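May, evening

I promised myself to write in this notebook two times a week and I did not do it for almost a month. So today I will write more, and slowly, because the tea is still hot and Halvard is at the choir until ten.

The big subject of this week is the decorating afternoon. In the winter I said yes to Assunta when she asked if I could help her with it, and in the winter May seemed very far. Now it is nine days from now. There will be 26 people, most of them from our building and some from the language class, and everybody should decorate something sweet and take it home. Assunta bakes, I take care of the colors and the tables. This was the agreement. I think she got the more difficult part, but she says no, she sleeps well when she bakes.

This morning I went to Etby to buy what was missing. The bus was late and I stood with an old man who told me about his knee. In Etby there is the shop of Mr. Stamatopoulos, where they sell sugar, paper cups, baking forms, everything for cakes, and also brooms, I don't know why brooms. I bought paper plates, a pack of 100, and two rolls of parchment. I wanted also small wooden sticks for mixing, but they had only the long ones for coffee, and I took them. Then I stood maybe ten minutes in front of the shelf with colors and did not buy anything. I was a little proud of that. My mother always said that you first look in your own cupboard and then in the shop.

When I came home I put the receipts in the envelope. Until now we spent 60 from the money which people gave, and there is enough left for the lemonade and the napkins. I wrote it all down in the blue list, also the bus ticket, but then I crossed out the bus ticket. I would have taken the bus anyway, to bring back the library books.

I must write also about the quarrel, if it was a quarrel. Halvard thinks that the children should get only one color each, so that there is no mess. I said that a child with one color is a sad child. He said that I am not the one who washes the floor. This is not true, I wash the floor more often than he does, and I told him so, and then we both were quiet and ate the soup. Later he came and asked if I want him to carry the long table down from the attic. I said yes please. So I believe it is finished. About the colors we did not decide, but I will simply give them more than one.

In the afternoon Assunta sent me a message with seven questions and I answered five of them. The two others were about the icing. She wants to know if it should be thick or thin. I made a small trial last week with half a cup of sugar and the juice of a lemon, and it ran down from the biscuit to the plate and from the plate almost to the tablecloth. The second trial, with less juice, was so hard that I could stand the spoon in it. Somewhere between these two there is the right one. I will try again tomorrow after work, with a smaller spoon for the juice, and I will write down the measure this time.

I also want to remember the word "drizzle." I thought it was only for rain. Assunta uses it for icing and for olive oil, and the woman on the radio uses it for the weather, and it is the same word. I like it very much.

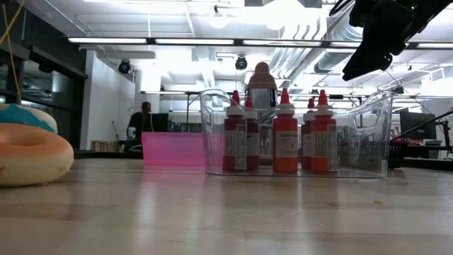

The colors are the part I enjoy the most, and I have decided that they must stand together in one place and not walk around the room. Last year, at the party in Ploris Street, every person took a bottle to their own corner and at the end we were looking for the yellow under the chairs. A clear bin is the best for this, with the squeeze bottles standing inside in two rows, the red ones and the orange ones with their pointed red caps, and you see from the side what is there. The orange has Chefmaster on the label, and the other text is printed so small that I would need my reading glasses. What I notice now is that it is all red and orange, like an autumn. For a spring afternoon I would like also green, and a blue like on the top of that ring at the left. So perhaps I was proud too early in front of the shelf, and I must take the bus to Etby one more time.

I made a plan for the tables too. The long one from the attic goes by the window, for the grown people, and the low one near the sink for the children. The colors go in the middle, on the small table, so that everybody has to stand up and fetch and put back. Halvard looked at my drawing and said that people will bump into each other there. Maybe. But then they will also talk, and some of them live on the same stairs since years and know only the shoes of the other.

Things for tomorrow: the icing trial, call Assunta about the two questions, ask on the second floor for the big bowl, find the aprons. I think the aprons are in the box with the winter curtains. If they are not there I don't know.

It is almost ten. I hear somebody on the stairs, but it is too light for Halvard. I will wash the cup and put the sugar away before the ants find it again.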